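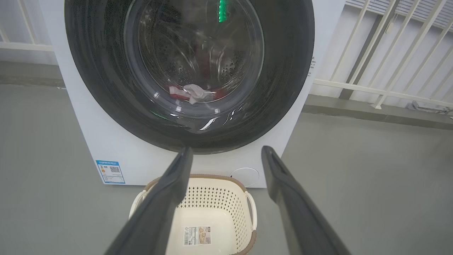
Wrist camera view: closed door, laundry in the drum, basket in front.

Plavero laundry build: frequently asked questions

Last revised May 9, 2018

What is Plavero?

Plavero is a two-armed robot built in the Kundach shared workshop. Its only job at present is moving clothes between a front-loading washer and a basket on the floor. The drawings and parts list are kept in the Uddin folder on the workshop server.

What does it cost to build?

Parts for both arms came to $1245, before shipping and tax. The grippers and wrist mounts took $524 of that. The figure leaves out the washing machine, the basket and the computer.

Which cameras do I need?

One at the head and one at each wrist. The head camera gives the position of the basket relative to the machine. The wrist camera is used for the last part of the approach, when the arm can block the head view. Lock the exposure on all of them. With automatic exposure, reflections on the door glass shift the colour of the clothes behind it and the detector drops them.

Why is the basket on the floor?

The top rim of the basket has to sit below the door opening so that a garment can be lowered in without a second lift. Place it directly in front of the machine, with the handles to the left and right. A perforated basket works well. Its brown rim against the pale plastic also gives the head camera a clean edge to fit.

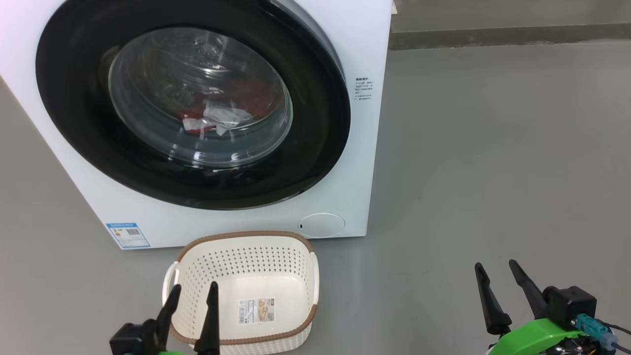 Can the fingers be a different shape?

Yes, within limits. The tapered fingers were chosen to get under a fold of cloth lying against the drum. Wider fingers hold better but tend to pick up two garments at once. Keep the tip-to-wrist length the same as in the drawings, or measure it again and edit the tool offset in the Trondon config file. Leave slack in the cable at the gripper connector and turn the wrist through its full range by hand before powering up.

How do I set up the detector for the basket?

Train it with clothes in the basket as well as with the basket empty. A crumpled garment hides much of the floor and part of the walls, and a detector trained on empty baskets will put the centre in the wrong spot.
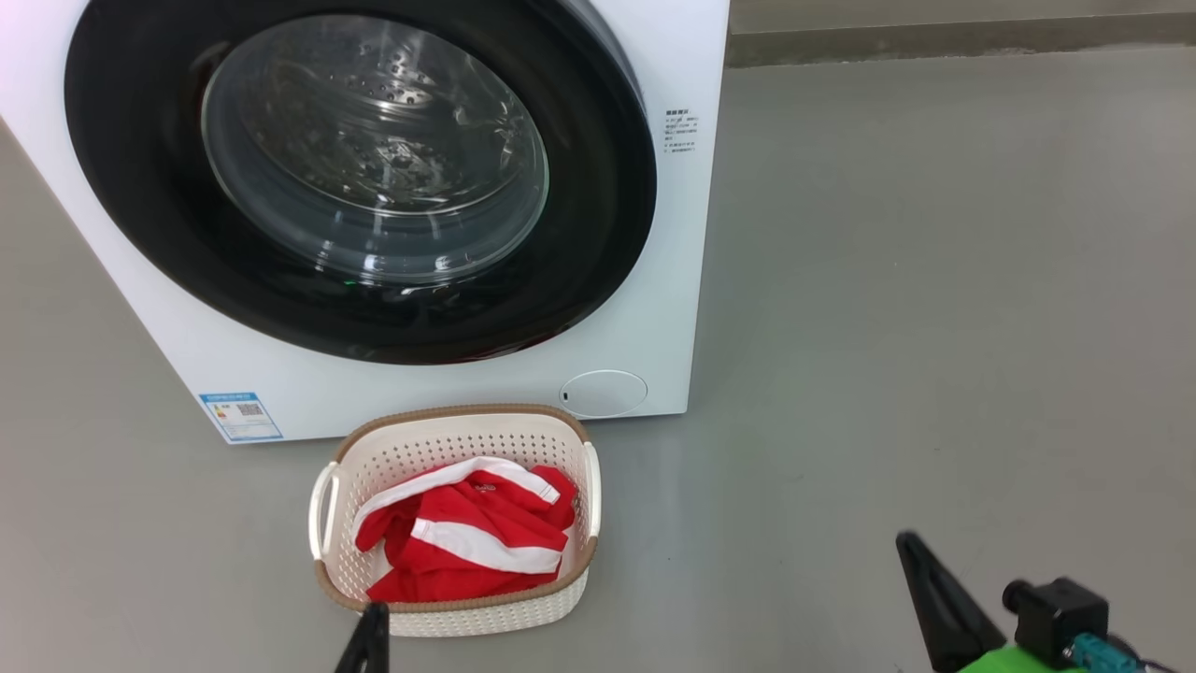
Our set has 816 labelled frames, split between the two cases. Fit the rim first, then look for cloth inside it. The drum is checked separately, with the threshold set low, as bare metal throws highlights that can pass for white fabric.

Does it run the washer?

No. Starting a cycle, adding detergent and cleaning the filter are all done by hand.

Is it safe to stand beside?

Stay outside the reach of both arms while the motors are on. The stop button cuts motor power only, and the arms will sag when it is pressed, so keep the space under them clear.

When is the next release?

Version 2 is planned for July. It will change the wrist cable routing and the calibration script. Existing fingers will still fit.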